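We use cookies to keep you signed in. Accept | Manage preferences

Ayantu Hailu
2019-09-12
Print this thread | E-mail this thread

1/ Okay, house rules for robots and crockery! I've been rewriting ours all week and I'm far too excited about it, so you're getting the lot.

2/ Bowls and a wire rack, the best teaching job I know.

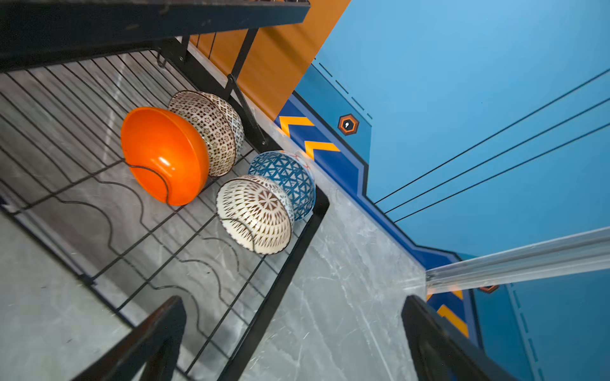
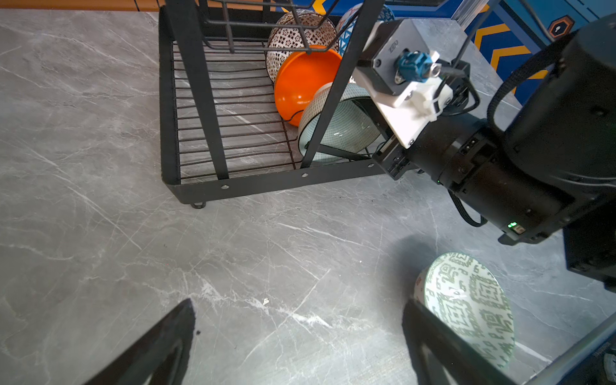
3/ Rule one: write down what "done" means before anybody touches a controller. Ours used to say "bowl in rack". Now it says on edge, clear of the rim next door, gripper fully open before the wrist moves away.

4/ Rule two: if two arms can reach the same spot, one of them has right of way. Put it in writing. We picked up the idea from the Millska crew in July and I love it – it's basically a four-way stop.

5/ Rule three is speed. We cap the arms at 30 per cent near anything ceramic, and you need a second person's okay to raise it. Yes, even for a demo. Especially for a demo, sorry Pultirley folks!

6/ Mix your patterns and colours. Plain bowls all in one colour make a tidy test and a pretty weak one. Borrow from home, raid the op shop, whatever you've got.

7/ Log every failure, including the boring ones. A slip goes in the book, a nudge goes in the book. Our sheet has 3 columns (what, where, who was watching) and people fill it in, which they never did with the long form.

8/ Somebody asked how many runs before we sign off a change. 80 for a small one, 1000 for anything that touches grip force. I know, I know. Put the kettle on.

9/ Cables! Check them by hand at the start of each session, right through the full reach of the arm. My favourite rule and the one most often skipped.

10/ The full sheet is called Rozīte and it fits on two pages. Reply if you'd like a copy – and if your lab has a better right-of-way rule, please send it, I'm collecting them.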